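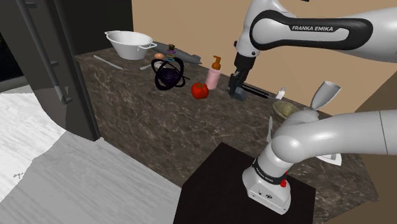

On Mon 12 March a Prandisa user wrote to morin-users:

> We are running the Prandisa kitchen set on the current Morin release and
> the grasp monitor is giving us false positives. The arm closes on the
> block, Morin reports HOLD, the lift starts, and at some point during the
> carry the block goes. The monitor carries on reporting HOLD until the
> place step and the run is logged as a success. Out of 286 runs we have 76
> where the block is on the floor at the end and the log says it was
> placed.
>
> We first put this down to friction. Raising the finger friction made the
> drops a bit later and did nothing for the log. Our worry is the log more
> than the drops. The same monitor is meant to gate the protective stop
> when we move to the real cell, and at the moment it would let the arm
> travel at full speed with nothing in the fingers and a part loose
> underneath.
>
> Is this known? We can send the scene file and the joint traces.

Thanks for the traces, which arrived complete. I have replayed the failed runs on the Draltell machine and can reproduce the fault with your scene file unchanged. There are two separate faults. One causes the drop and the other hides it. I will take the second first as it is the one with safety consequences.

1. The monitor

Morin decides HOLD from the finger gap and the motor effort. If the gap is wider than the empty value and the effort is above threshold, it reports HOLD. It is supposed to re-evaluate this on every control tick. In the current release the result is latched once the lift phase begins, and the latch is only cleared when the place phase ends. Anything that happens in between is ignored.

The latch went in during February to stop the state flickering when the arm accelerates. It was meant to last for the first moments of the lift only. The timer that should release it counts in seconds and is being fed ticks, and with Trorkinura stepping at 1000 Hz the release never comes within the length of a run. On a slow controller you might see it clear late in the carry, so please don't assume that one clean run means your set-up is unaffected.

You can confirm this on your side by plotting finger gap against the reported state. In your failed runs the gap closes to the empty value well before the place step while the state stays at HOLD. The data needed to catch the drop was in the trace all along.

2. The drop
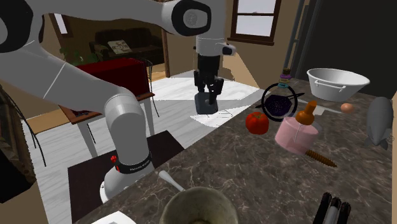
Fig. 1: Block at the gripper, near the edge of the counter.

The block has broadly rounded corners and a flat face with a shallow dome on it. The collision shape shipped with Prandisa does not follow either of these closely. It is a single convex hull, so the dome pulls the whole of that side outwards and the surface the solver sees is a shallow cone where the drawn surface is flat. A finger that looks square on the face is resting on a slope.

If the grasp point is on a side wall this makes little difference. If the planner picks an approach with a fingertip on the domed face, the contact normals on the two sides no longer oppose each other and closing the fingers pushes the block round. It creeps during the lift, and the creep gets worse when the wrist turns for the carry. By the time the arm is over the counter edge the contact has walked to the rounded corner, and the block leaves the fingers there. The drop positions in your logs are bunched along that edge, which fits.

That also accounts for what you saw with friction. A higher value slows the creep and moves the drop further along the path. It does not change the normals.

To check it, I cut the block into a plain rounded body plus a separate small hull for the dome, and left everything else alone, clutter included.
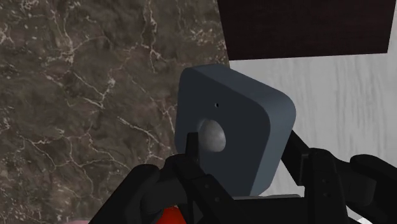
With the split shape the creep in the replayed runs falls to the level I would expect from solver noise, and the block reaches the place pose. A tip that lands right beside the dome is still a poor grasp and I would like the planner to reject it, but that is a separate ticket and I don't want to hold up the fix for it.

I also looked at whether the other objects on the counter play a part. In some of your runs the plan passes low enough for the block to brush a neighbour during the lift. Those contacts are recorded, and they do not line up with the drops. I would raise the lift height anyway.

3. What to do now

Set hold_latch to 0 in the Morin config. The state will flicker at the start of the lift and you may get some unwanted stops. Please live with those for the time being. Do not widen the gap tolerance to get rid of them, as that brings back the same blindness by another route.

Re-score the existing runs from the finger gap and ignore the success flag. The script in tools/rescore reads your trace format.

Do not use the monitor to gate a protective stop on real hardware with this release, with or without the latch. It was written as a logging aid and has never been reviewed as a safety function. Loss of grip should be treated as possible at any point in the carry, and the speed limit and the keep-out area under the path should be set on that basis. I will put wording to this effect in the manual, where it should have been already.

4. Fixes

The timer correction is on the branch hold-timer. It has a regression test that opens the fingers in mid-carry and expects the state to change on the next tick. The split collision shape belongs to Prandisa and I have sent it to them as a patch. Until they take it you can drop the new file over the old one; the origin and mass are the same.

One question back. Two of your traces show the effort signal going to zero for a single tick just before the fingers close. I can't reproduce that here and neither fault above would cause it. Are you logging effort from Trorkinura directly, or through the bridge? If it is the bridge, please send me its version and the start-up log.

--
Morin maintainer
morin-users mailing list, hosted by Draltell
Please trim quoted text when replying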